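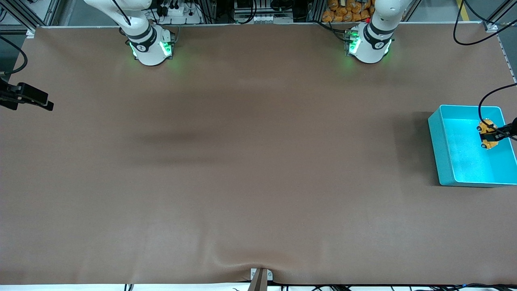 Visits > Open days > Hopkin storage workshop

I'd wanted to get into the Hopkin workshop ever since I bought my first stacking bin, so when the open day came up I drove over early and still ended up in a line at the gate! They sort you into groups of six (mine was all parents with messy garages, me included) and off you go past the molding room, which was loud and smelled like a new shower curtain.

My favorite stop was the table with the blue-green bin. I'm a sucker for that color. Low sides, open top, just right for toys that never make it back to the shelf.

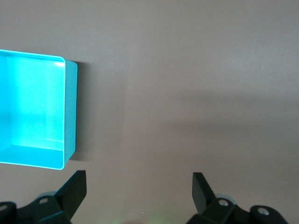
Do you have to book a spot ahead of time?

I booked by phone in December, and they take 96 people per open day.

The coffee was weak but the seconds shop was great, and I went home with two bins and a lid that fits neither.

Related visits
Wonau Spring Fair
Stonetti Tile Works
An Afternoon at Pravus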